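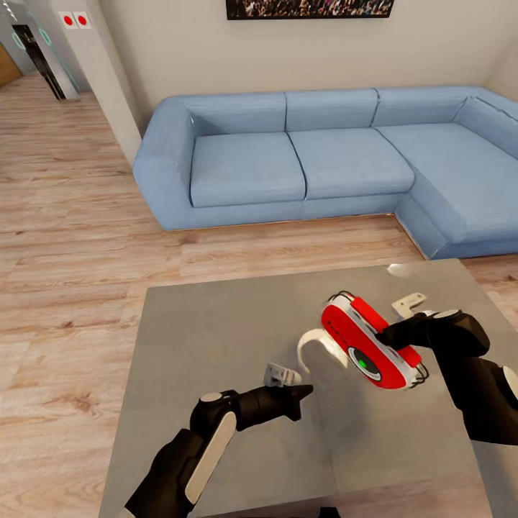 Equipment plan for the Nandden workshop

October 17, 2021

Members have been asking where the two-arm bench project is up to, so this is the current position on what we are buying, what we are putting off and what it does to the budget.

The work is still being done in simulation. The task in the render is the one we have been using since July, with two arms at a grey table and a red and white handheld device between them. The right gripper is at the back of the device and the left one comes in from the other side. The living room behind the table came with the software and we have left it as it is.

We looked at three ways of getting real arms onto the bench at Nandden. Buying a matched pair outright is the dearest at the start and the cheapest to run. Szulc offered a lease over 28 months with servicing included. The third choice was a used pair through Rirkunix, but the controllers are an older type and spare parts would have to come from overseas. We have ruled that one out.

The lease is the preferred option. The monthly payment is $467 for the pair, and the first payment falls due when the arms are delivered. Grippers are not part of the lease. We will need to buy those separately, and the quote we have is only good for 26 days, so the order for grippers will go in first.

A few costs were missing from the draft plan that went out in July and have now been added:

Bench and floor fixings. The present bench moves when it is leaned on and will not do for two arms.
Electrical work, including a separate circuit and an emergency stop on each side.
Guarding. Szulc will not commission the arms without it.
Freight from the Zuvanville depot. The colour chart and floor plan they sent are in the shared folder.
Training for 3 operators. Further places can be booked later at the same rate.

Still to be settled is whether we replace the workshop computer this year. It copes with the simulation, slowly, but the supplier wants a newer machine for the real controllers. If the electrical quote comes in under budget we will put the difference toward it - otherwise it waits until the next round.

The simulation licence will be renewed either way. New tasks can be tried there before anyone books time on the bench, and we expect to keep working like that after the arms arrive.

Comments on the plan can be left in the book at the front desk or sent to the workshop email address.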